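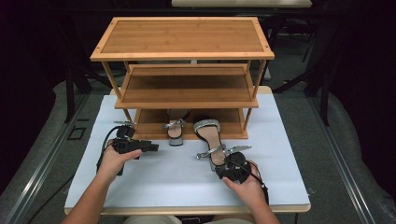
Man müsse den Leuten von Anfang an sagen, dass der Greifer nicht das Schwierige sei, meinte Mayuree Kongkaew beim letzten Werkstattabend, das Schwierige sei der Schuh. Ich habe ihr damals ein wenig widersprochen, weil ich selbst lange genug an Greifern gefeilt habe, um ihnen jede Bosheit zuzutrauen, aber für den heutigen Abend gebe ich ihr gern recht. Wer zum ersten Mal dabei ist: herzlich willkommen! Die anderen kennen meine Neigung zum Abschweifen ja schon.

Kategorie: Werkstattkurs / Begleitblätter

Blatt 4: Führen mit der Hand, greifen mit dem Gerät

Stand 02.02.2018

Auf den ersten drei Blättern haben wir die beiden Handgreifer für unser Projekt Flelov gebaut und verkabelt. Jetzt wird damit gearbeitet, und zwar am Schuhregal. Zwei Sandaletten sollen nebeneinander auf den untersten Boden, je eine nach der anderen, und die Finger des Menschen berühren dabei nur die Griffe.

Das klingt nach Kinderspiel, und beim ersten Versuch lacht man auch noch. Ein Halbschuh ist gutmütig, den kann man fast überall packen. Eine Sandalette mit Absatz besteht dagegen zum großen Teil aus Luft: ein Riemchen vorn, ein Riemchen am Knöchel, dazwischen eine schmale Sohle. Greift man den Riemen allein, gibt er nach und der Schuh pendelt. Greift man weit hinten, nahe am Knöchelriemen, dann liegt das meiste Gewicht vor den Fingern, und die Spitze will nach unten. Beides geht, man muss nur vorher wissen, was man sich einhandelt.

Zum Ablauf. Setzt euch mittig vor den Tisch, die Unterarme locker, und legt die Kabel so, dass sie neben den Händen nach unten weglaufen. Ein Kabel, das quer über die Arbeitsfläche liegt, bleibt irgendwann am Regalbein hängen – fragt Ermanno. Der erste Schuh kommt etwas links von der Mitte auf den Boden, Spitze nach vorn, damit rechts noch Platz bleibt. Der zweite wird schräg über die Vorderkante geführt und erst dann abgesenkt, wenn der Absatz frei ist. Die Vorderkante ist dabei euer Freund: Man darf die Sohle ruhig kurz darauf ablegen und neu ansetzen.

Noch ein Wort zur Klemmkraft, danach fragt jedes Mal jemand. Unsere Federn sind auf 600 Gramm Haltelast ausgelegt, eine Sandalette in Damengröße wiegt fast 250. Das reicht also, solange man nicht ruckt. So-ying Kwan hat im Juni eine weichere Feder aus der Kiste von Pornemwood ausprobiert und war vom Gefühl im Griff sehr angetan, vom Ergebnis bei glatten Riemen weniger. Die weichen Federn liegen noch in der Schublade unter dem Schraubstock, wer mag, darf gern selbst vergleichen.

Aufgaben bis zum nächsten Mal:

Übt das Einstellen mit der rechten Hand, bis es fünfmal hintereinander ohne Nachfassen klappt. Danach die Seiten tauschen, auch die Linkshänder unter euch.

Notiert zu jedem Fehlversuch, an welcher Stelle des Schuhs die Finger saßen. Eine grobe Skizze genügt völlig, meine eigenen sehen aus wie Kartoffeln.

Überlegt euch, wie ihr einen Schuh vom mittleren Boden wieder herunterholt, wenn der obere im Weg ist. Lovisa Torvik hat dazu einen recht eleganten Vorschlag, den ich noch nicht verrate.

Blatt 5 behandelt die Kalibrierung der Fingerweite. Bringt dafür bitte einen Messschieber mit.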